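Workplace & Automation | Staff Stories

What changed at the counter on the ground floor

By Duyên Vũ

When I joined the Bradell office in March, the service counter was the first thing I learned. New people at Dekdale always start there. You wipe it, you put the samples back in the drawers, you sort the wooden blocks that our fitters use as spacers, and while you do this you learn who everybody is. It is simple work, and for a long time it was also the work that everyone tried to finish quickly.

Now the same work is done by people with a gripper in each hand. The recordings of their movements go to Hnatiuk, the team that prepares our tidying robot, and the robot learns from them how a person picks up a block, how a person moves a cloth aside, how far a drawer should be opened. The editor of this newsletter asked me to write how it is for the people who do it, because most of the earlier articles were about the machine.

I will begin with the hours. Before, counter work was shared between all of us and it had no place in the schedule. It was done between other things. Since the recordings started it has a place: each shift is split into blocks, and after every block there is a pause. Hường Lý, who makes the schedule, had first planned 5 blocks in a shift. After two weeks she reduced it to 4, and the breaks became longer. The complaint was mostly about the wrists. A gripper is not heavy when you lift it the first time, but you hold it in front of your body and not beside it, and after some time you feel this in the lower arm and in the shoulder. 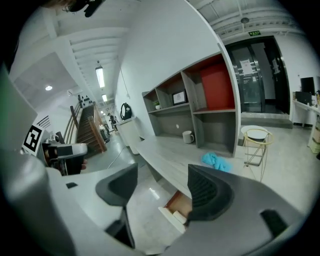 The second change is the speed. I believed that I was a fast person at the counter. With the grippers I had to become slow again, and it was a little humiliating in the first days. With your fingers you don't think about a cloth. You take it. With two pads you must decide where to hold it, how much to close, and from which side you come. Lộc Quách trained me, and he gave me only one piece of advice, that I should look at the place where the pads will meet and not at the pads. I repeat this now to every new person.

Lộc has worked on the ground floor longer than any of us. When the plan was announced he was against it, and he said so in the meeting. His question was very direct: if the robot learns my work from me, what do I do afterwards? The answer he received on that day was not good. It was full of words like "opportunity," and he left the meeting early. I write this because I think it should be remembered that the beginning was not smooth.

A better answer came later, and it came on paper. The agreement that Sang Phùng negotiated for the staff has three points. The recordings may be used for tidying tasks only, and they may not be used to measure how fast a person is. The people who record receive the higher pay grade for the whole shift, also for the pauses. And when the robot takes over a task, the hours of this task stay in the ground floor team for at least one year, so that they can be used for other work. Sang told me that the last point needed 3 meetings and that he would have stopped the project without it.

What is the other work? For me it is the sample library, which was in a bad condition for as long as anybody can remember. For Lộc it is checking. He goes through the recordings with the Hnatiuk team and marks the ones where something is done in a way that he would not accept from a new colleague. A block pushed over the rounded edge instead of lifted, for example, or a drawer left open with nobody standing near it. He has strong opinions about drawers. The engineers did not have a rule for them before he came, and now they have a page.

I asked him if his opinion of the project is different now. He thought for a while and said that he still doesn't like the idea, but he likes that they ask him before they decide. I find this a fair answer, and I have not tried to get a nicer one.

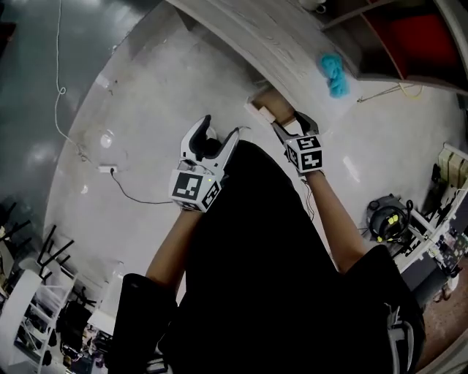 There are also things which are still not solved, and I promised Hường that I would list them here.

The cables. On recording days there are chargers and leads on the floor, and we all have to walk with our eyes down. Đạt Vũ from the technical side (he is not my relative, many people ask) has promised a channel along the base of the cabinet. Until it comes, please don't take the short way behind the person who is recording. They look at their hands and they don't know that you are there.

The talking. In the old way we talked all the time at the counter. While recording you can talk, it is allowed, but most of us become quiet because we concentrate. Some colleagues like this very much. I miss the talking, and two other people told me the same. We tried to record in pairs on opposite ends of the counter, and it was better, although it also made more mistakes for Lộc to mark.

The visitors. People who come in for the first time see somebody bent over the counter with two plastic claws and they don't know if they may say good morning. You may. We would prefer it.

The name. The robot is called Illel in all the documents, and on the ground floor it is called "the trainee." Management asked us to use the official name. I don't think this will happen.

A last remark about learning. I was afraid that I would teach a machine and learn nothing myself. But when you must do a small movement many times, and each time somebody may look at it later, you begin to see how you work. I found out that I always turn a block twice before I put it down — I have no idea why, and the second turn does nothing. I have stopped doing it with the grippers. With my own hands I still do it.

If you want to try a block yourself, the sign-up list is open until 30th November. You don't need experience, but please wear short sleeves or sleeves that stay up, and tell Hường before you start if you have had any problem with your wrists. Training is with Lộc or with me and takes one morning. Questions about pay or about the agreement go to Sang, who keeps the full text and will print it for anybody who asks.

We use cookies to remember your reading preferences and to see which stories are opened. Accept all | Only necessary

You receive this newsletter because you subscribed to Staff Stories. Change your settings or unsubscribe at any time.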